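Getting a flag for my uncle's memorial shelf

2025-12-25

My uncle was in the merchant navy for most of his working life, and when he died in November my cousin Mirela Arruda asked if I would sort out the flag. There had been a small one on the coffin, lent by the funeral director, and it went back with them. She wanted one the family could keep, on a proper indoor pole, to stand beside the shelf with his discharge book and the photographs. I said yes without knowing anything about flags.

In Britain the merchant navy flag is the Red Ensign, red with the Union Flag in the top corner by the pole. You can buy one for very little if you don't mind printed polyester. Those are made to fly outdoors and be thrown away when the end frays. They are light, so they move well in wind, but indoors they hang with creases in them and the light shows through from behind. I bought one first and it looked like something left over from a street party. I gave it to the neighbour's boy.

What you want for indoors is a sewn flag in a heavier cloth. The two sorts I was offered were woven polyester and a wool mix. In a sewn flag each part is a separate piece of cloth stitched together, so the colours go right through and both sides are the same. The wool mix drapes better and has less shine. It also costs a good deal more and moths like it. Mirela's flat has had moths, so that settled it and we went for the woven polyester.

Sizes confused me. British flags are still often sold by the yard, so a one yard flag is a yard long and half a yard high. For a pole in a living room, one and a half yards is plenty. The shop I rang first wanted to sell me a two yard one, which would have been on the floor. The man there said people like them big. That may be so in a church hall.

We had a discussion about fringe. Mirela likes gold fringe because she has seen it at parades. Torquil Pringle, who sailed with my uncle and is the nearest thing we had to an authority, said a ship's ensign never had fringe on it and my uncle would have laughed. He was quite firm. We left the fringe off and had a gold cord with a single tassel at the top, and Torquil let that pass.

The pole was harder than the flag. Most of the cheap indoor ones are aluminium tube with a gold finish, and they come in sections that screw together. I tried one and the joint had play in it, so the top leaned. In the end I bought a wooden one from Benedetti, in two pieces with a metal sleeve where they meet. It is stained dark, which I would not have chosen, but it matches the bookcase. The flag itself came from a small maker called Dirnolum, who do ensigns and signal flags and have a waiting list. Ours took 17 days. They rang to check which side the sleeve should be on, and I was glad they did as I had ticked the wrong thing on the form.

For the top of the pole you can have a spear, a ball, a crown or an eagle. We had the ball. It was the cheapest and it doesn't catch on the curtain.

The base matters more than I thought it would. The first one was hollow plastic meant to be filled with sand, and it tipped the moment the cat went past. We changed it for a cast iron one which weighs more than the flag and pole together. Stick felt underneath if you have wooden floors. We didn't, and there is now a ring on Mirela's.

Getting the creases out took an evening. The flag arrived folded in a flat packet. Use a cool iron on the back with a cotton tea towel in between, and keep off the stitching where several layers meet, as it goes shiny. A steamer would be easier if you can borrow one. I did it a section at a time and hung it over a door overnight, and most of the small lines dropped out by morning.

To get it to hang nicely indoors, put it on the pole and gather it by hand into soft folds, starting from the pole side, so that the Union Flag part faces the room. Tie it loosely with a strip of tissue and leave it for a day or two. When you take the tissue off it more or less remembers. I had mine too tight the first time and it looked like a rolled umbrella.

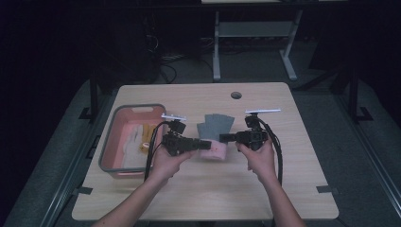
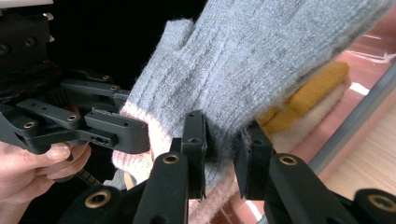 Mirela has put the discharge book in a shallow box frame with his medal, and the flag stands to the left of it, away from the radiator. I would keep any flag out of direct sun too. Red goes first, and Torquil says he has seen ensigns go nearly pink in one summer, though those were outdoors and at sea.

For dusting, we go over it with a clean soft brush from the top down. Dirnolum say theirs can be hand washed cool if it ever needs it, with the cord taken off first because the gold colour can run. I hope not to find out.

I still have the aluminium pole in the cupboard under the stairs, three sections and the screws, if anyone local wants it for a garden fete. It would do with a light flag on it. You would have to collect, as it is an awkward length to post.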